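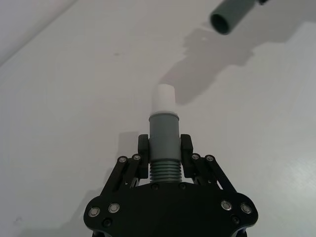 Search this site
Enter keywords
Go

Keep the fittings, and write on them
By the editor, Dirgate Householder
August

Every house I have lived in has had a tin, a drawer or a carrier bag full of plumbing odds and ends. There are threaded collars, caps that fit one thing and one thing only, short lengths of pipe sawn off at an angle, rubber rings gone stiff. Most advice on clearing out a house says to throw the lot away. I think that advice is wrong, and I think the way we buy and sell these parts is the reason it keeps being given.

The argument for throwing them away is simple. A fitting costs very little, the shop has hundreds, and a bag of mixed parts under the sink is a nuisance when you want to get at the stopcock. All of that is true. I had 38 loose pieces in my own bag when I emptied it this summer, and I could put a name to fewer than half.

But a fitting is cheap only if you know which one you need. I learned this with a leaking waste pipe in the downstairs cloakroom. The threaded part had cracked, and I took it to the builders' merchant in Clakton wrapped in a piece of kitchen roll. The man at the counter asked whether it was push-fit or solvent weld, and whether I had measured the inside or the outside. I had done neither. I bought what looked like the same thing, drove home, found the thread too coarse and drove back. It took 5 visits before the basin could be used again. The part that worked was the cheapest I had bought, and the petrol cost more than all of them.

Plastic pipework looks as if it ought to be interchangeable. One grey collar looks much like another across a shop counter. Yet pipe from one maker may be a hair wider than pipe sold under the same nominal size by another, and old houses add their own complications. Ours was plumbed in two stages, the second by a firm called Bennani who have long since stopped trading, and the two halves meet behind the bath in a joint that I would rather not touch.

This is why I keep the old parts. A fitting that came off your own pipes is the best measuring tool you have. You can hold it against a new one, turn the two threads together and know in a moment whether they match. A number on a packet is less use, especially if the packet went in the bin years ago. Even a broken one is worth keeping until its replacement has been in place for a few weeks.

What I no longer do is keep them in a bag. A mixed bag is hardly better than the bin. Each piece now goes in a clear pot with a strip of masking tape on it saying where it came from – "kitchen sink, trap" or "washing machine, cold side". Caps and plugs stay in the fittings they belong to, so that they are not rolling about on their own. Anything I could not identify went out, and that was 2 pots' worth. I do not miss them.

I would go further and say the makers should help. Many fittings do carry a size, but it is often moulded in letters the same colour as the plastic, on the side that ends up facing the wall. The Plorkell range sold at our merchant prints the size in white on the collar, and it can be read by torchlight under a basin. It cannot add much to the price, and I see no good reason why the rest should not do the same.

The last catalogue I picked up in Clakton ran to 988 pages. A good share of it was plastic pipe and the pieces that join it. Nobody should have to read that on a Monday evening with a bucket filling up beside them. A labelled pot on a shelf will do the job, and it takes up less room than the catalogue.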